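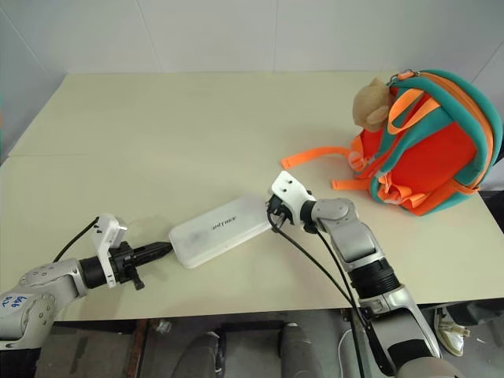 A translucent white plastic box on a cream tabletop.

Setting up house in a new country: tips for the first few months

Most people arrive with two suitcases and buy everything else in the first week. Wait if you can. I moved to Tredenness in May with 16 kilos of clothes and a laptop, and half of what I bought that first weekend went to the thrift store before winter.

Buy for one room at a time. Start with bedding, a towel, a pan, a sharp knife and a kettle. Sleep and breakfast are what you need while you look for the rest.

Keep your papers in one place. Passport, visa letter, lease, tax number, bank letters and the receipt for your deposit all go in one box with a lid. Keep it off the floor and away from the sink. Scan everything the day it arrives and email the scans to yourself.

Check the plugs before you pack. My rice cooker had the wrong voltage and was no use to me. A phone or laptop charger usually has the range printed on it in small type. Anything that heats up is better bought after you land.

Measure the stairs. Shuzhen Qiu, who had the flat above mine on Macedo Street, paid 900 for a used sofa and another 60 to have it taken away again the same Thursday.

Ask what the rent covers. Mine was 1,160 a month with water but no heating. Read the meters on the day you get the keys and send the numbers to the landlord in writing.

Learn the trash days. Bins in Drudby go out the night before, and glass is separate. Your street may be different, so look at what the neighbors do.

Spices: bring small amounts if customs allows it, in sealed packets with the labels on. Label jars with masking tape and a marker. Tape peels off clean when you move.

Damp. If you come from somewhere dry you won't be looking for it. Open the windows for 5 minutes each morning, leave a gap between the wardrobe and any outside wall, and don't dry jeans in the bedroom.

Save the boxes from anything with a warranty. Flatten the others and put them under the bed. First leases are short and you will want them again.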